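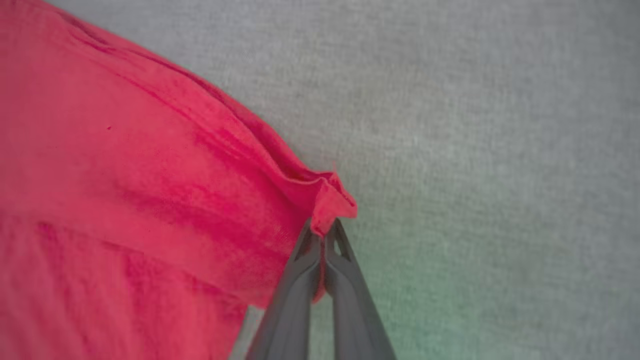 Ullulcombe lab puts two fingertip designs through cloth trial

2019-04-05

The handling lab at Sasgate's Ullulcombe site has started a side-by-side trial of two gripper fingertips for picking up cloth, with a wrist camera recording each grasp close up.

Both designs are two-fingered and fit the same arm. One has a blunt tip with a small triangular cutout near the end. The other, supplied by Plarkero, has a flat pad and no cutout. The task is the same for each: find a corner of a piece of fabric lying on a gray surface, close on it, and lift it far enough to start a fold.

"Corners are where most of our failed picks come from," said Adwoa Essien, who runs the trial. "If the tips close too high they get nothing. Too low and they drag on the mat. We want to know which shape gives us more room for error."

The plan calls for 3000 grasps in all, split evenly between the two designs. As of this week the lab has logged 2256 of them, across 6 kinds of fabric. Red cloth was chosen for the first round, as it stands out well against gray and makes it easier to check in the pictures whether any material is held between the tips. Darker fabrics are next, and Essien expects those to be harder on the camera than on the fingers.

Each grasp gets one of three marks: held, slipped, or missed. A person looks at the wrist camera pictures and assigns the mark by hand. The lab tried scoring from finger position alone in the first days of the trial, but thin cloth leaves so small a gap that the reading was often the same with or without fabric in the grip.

Stijn Wuyts of Cuypers, the firm that builds the controller, spent two days at the site setting the closing speed. It now drops to 60 percent of its normal value for the last part of the motion. Wuyts said the slower close was meant to keep the tips from pushing the hem away before they meet.

"You can make a poor fingertip look good by tuning for it," he said. "So we set the speed once and left it alone for both."

The camera itself is also under review. It sits close to the fingers, and they look large and blurred in many of the pictures. The lab has asked for a mount that moves it back a little, but will not change anything until the present run is finished - the two sets of pictures need to match.

No results have been released. Essien said early counts were too close to call and that she would not give a figure before the last grasp was marked. A short report, with the full set of marks for each fabric, is due in October. Towels and other thick items are not part of this trial and may be taken up in a later one.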